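Shoe Sizing Is a Data Problem, and Retailers Should Treat It as One

A shoe size is a label with no agreed measurement behind it. Two pairs marked with the same number can differ by a full size in internal length, and both makers will say their label is correct. In the absence of a binding standard, both are right.

I spent four years handling returns data for Simero, a mid-sized online footwear seller. Of every 4,000 pairs shipped, 25 percent came back, and the most common reason code was fit. The standard response was a longer size chart. Charts did not move the rate, as they converted one label into another label. A customer who does not know what a 9 means at Hodport learns nothing from being told that it is a 42.

What the customer needs is the internal length in millimeters, measured on the finished product. The last – the form the shoe is built on – is usually known to the factory to within a millimeter. That figure exists in a file before the first pair is sewn. It is then discarded somewhere between the factory and the product page.

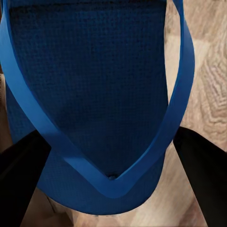
The objection I hear most often is that length alone does not determine fit. This is true. Width, instep height and the stiffness of the upper all matter, and a laced shoe tolerates more error than a slip-on. But an incomplete measurement is still more useful than a label. Open footwear in particular has few other variables, and it is often sold in whole sizes only, where the gap between one size and the next is widest.

The second objection is cost. Prondeo, one of our suppliers, quoted 20 minutes per style to export the figures from its existing files. Sukprasert, a smaller maker, already had them in a spreadsheet and had never been asked for it. Set against the freight on a single returned carton, neither is a serious expense.

Retailers should require the internal length for every size as a condition of listing, and should print it beside the size selector in the same type as the price. The old numbers can stay on the box.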